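Oberholzer out at Rondonuwu Carik?
Local Business > Law & Professional

plumbline64
30 December 2018
Drove past the office and the sign now says Rondonuwu Carik & Tjoa. Balthasar Oberholzer's name is gone. Did he retire, or did they vote him off?

mrs_wusell
Neither. He's opening his own shop in January, upstairs from the Drovura bakery. Wills and real estate closings. My sister got the letter. Two pages to say he's moving 7 blocks.

docket_dan
It was a split, whatever the letter says. Irfan Tjoa wanted injury cases and billboards. Oberholzer thinks a listing in the phone book is a bit forward.

plumbline64
So who has my file?

mrs_wusell
You get to pick. There's a form in with the letter. Leave it blank and it stays with the old firm.

gavelhound
Disagree with Dan. Tjoa has done wills there for years and did my mother's very nicely. The billboard is one billboard.

docket_dan
One billboard you can see from three counties.

quietclause
Before anybody follows Balthasar up those stairs, ask about fees. I paid the old firm $3,626 for an estate that was a house and a truck. He told me it could have been up to 64 hours of work if he hadn't been careful. I thanked him, God help me.

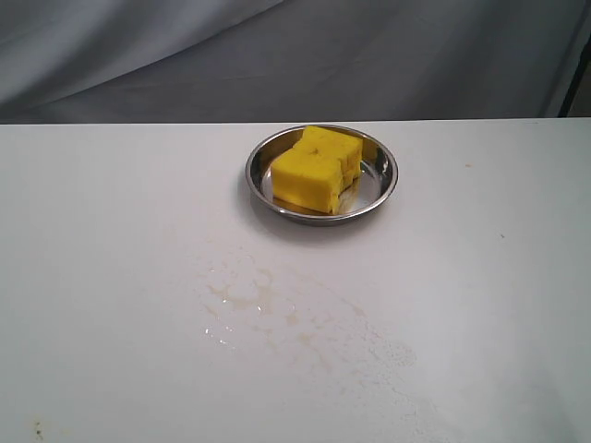
gavelhound
Fees are the same all over town, so I wouldn't pick on that. Tjoa at least quotes a flat price for a simple will and writes it down. With Oberholzer you find out at the end, and by then your wallet looks like that little steel dish with all that white table in front of it.

quietclause
Flat price for a will, sure. Ask him for a flat price on probate and watch him study the ceiling.

mrs_wusell
Balthasar charged me $100 to fix a deed and threw in a lecture on fences. I'm going with him. The bakery is a factor.

plumbline64
Found my letter. It was under the seed catalogs. Form's due back in January, so I'll call both and see who picks up.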